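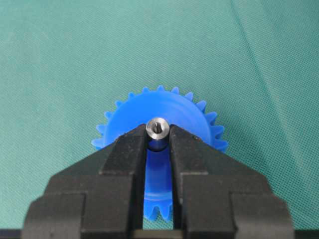 Zumton gears: hand-guided and remote-controlled demos

Hi! I'm Siv Holmgren, and I put this set together at Larbridge with a lot of help from Sarla Mishra, who drove the arm for most of the remote sessions (she is much better at it than I am).

What's in it

There are 488 demos of one job: pick up a small plastic gear by its metal shaft, carry it over the cloth and set it into a housing. In the hand-guided ones I'm holding the arm and moving it myself. In the remote ones Sarla is at the controls, watching the wrist camera and not much else, so her grasps look slower and a bit more fussy. I like them better!

Each demo has its own folder with the wrist video, the joint positions, the gripper opening and a text file called notes. Read the notes – I wrote down every time I bumped the table or changed my mind halfway.

How we grasp

Fingers in front of the gear's face, tips closed on the shaft, teeth left alone. Please stick to that if you send us more demos. We tried grabbing by the rim back in February and those runs live in the folder old_rim, which the loader skips unless you ask for it.

Known problems

Joint logs from the first 20 demos start 3 frames late. Gunnlaugur Toft wrote a fix and it's in the tools folder, but I haven't run it on everything yet. Failed tries are kept and marked "drop" or "miss" – we weren't strict about which is which, sorry.

Using it

Go ahead, for research or teaching. If something won't load, open an issue and tell me which folder. I usually get to them on Monday.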